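Artificial Flowers FAQ – Catwood Home Notes

I started out thinking fake flowers were a waste of money, and for plenty of them I still do. These are the questions readers send most often, answered by someone who isn't selling any.

Do they ever look real?

From across a room, the better ones can. Up close it's usually the stem that gives the game away, so look there before you look at the petals.
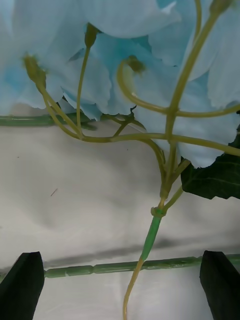
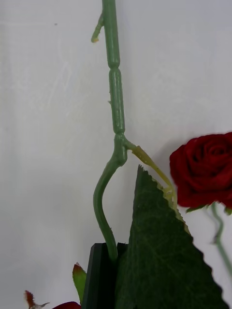

Are "real touch" petals worth paying extra for?

Rarely. The term has no fixed meaning that I can find. The Soleck range uses it on the tag and so does Plament, and the two feel nothing alike. If you can't handle a stem before you buy it, assume the phrase means very little.

Why do blue ones look odd in my living room?

Pale blue is a hard color to fake and a hard one to light. Under warm bulbs it can go gray. Try the bunch by a window at noon and again after dark, and keep the receipt until you've done both.

How many stems do I need for a vase?

Fewer than the seller says. The Tsang catalog suggests a full bunch for every vase it sells, and I'd start with half of that. Spread the leaves by hand first. They come out of the box pressed flat, and a lot of people buy more flowers when all they needed was ten minutes of bending.

Can I cut the stems?

Usually, but check for wire inside. Use wire cutters, never your good scissors. Bending the end up inside a vase you can't see through does the same job, and you can undo it later.

How do I get the dust off?

A soft, dry paintbrush, or a hair dryer on cool. I don't trust the sprays. I paid for one, and a damp cloth did as well on the plastic parts. Go easy with water on fabric leaves until you've tested one at the back – some dyes run.

Do they save money over fresh?

Maybe. A bunch at $60 has to stay out a long while before it beats grocery store flowers, and most people I know are sick of theirs by May. If you swap them with the seasons, add the cost of every set, plus the closet space.

Will they fade?

Near a sunny window, I'd expect it. "UV resistant" on a tag tells you nothing about how many months you'll get. Turn the vase now and then and don't pay extra for the claim.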